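Lecture 7. Planning for a long household task: the laundry example

Course notes, Lornolar track, January. Please read before the lab session.

In Lecture 6 we treated the grasp as one problem with one answer. The program received a point cloud, it chose a pose, and the hand closed. Today we look at what happens when many such steps must follow each other, and when the result of one step changes what the camera can see in the next one.

7.1 Two layers

The software on the course machine is divided in two layers. The upper layer is called Padilla and it chooses the next skill from a list: walk to, grasp rim, tilt, take cloth, put in drum, close door. The lower layer is called Jarkstead. It turns one skill into joint targets for both arms and the legs, and it also keeps the balance. Padilla never sends joint values. Jarkstead never knows that the task is laundry.

The upper layer makes a decision every 800 milliseconds. In many lessons students ask why it is so slow. A faster rate was tested last term, and the plan started to jump between two skills while the arm was still moving.

7.2 Perception of the basket and the cloth

For the basket we estimate a full pose, with position and rotation. For cloth we do not do this. A crumpled garment has no useful pose, so the network gives only a mask and a list of points where the fingers may enter.

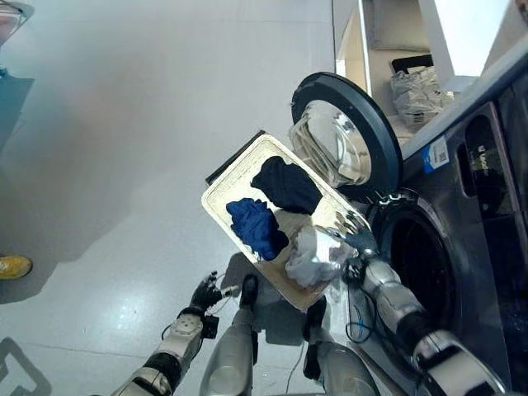
Fig. 7.1. Head view. The right hand holds a corner of the tilted basket, the door of the washer is open.

Look at the light garment near the lower right corner of the basket in Fig. 7.1. It lies directly beside the gripping hand. The color is also not far from the color of the weave, and a mask made from color alone can easily take both together. The dark garment near the upper rim has the opposite difficulty: on such cloth our depth values are often missing — the solver must then use the last good estimate.

The training set for the mask network, named Hamby, has 3,240 labeled head views. Of these, 1,890 contain at least one hand of the robot.

7.3 Holding with one hand, working with the other

When one hand keeps the basket, its contact becomes a constraint for the whole body. Jarkstead solves for the free arm and the legs under this constraint. If the force at the holding wrist goes over 19 newtons, the skill stops and control returns to Padilla, which may choose a new grasp or ask for help.

Exercise for the lab

Write the precondition and the stop condition for "take cloth" and for "put in drum". Then mark which of them can be checked from the head camera only — and which need the wrist sensor. Bring your answer on paper.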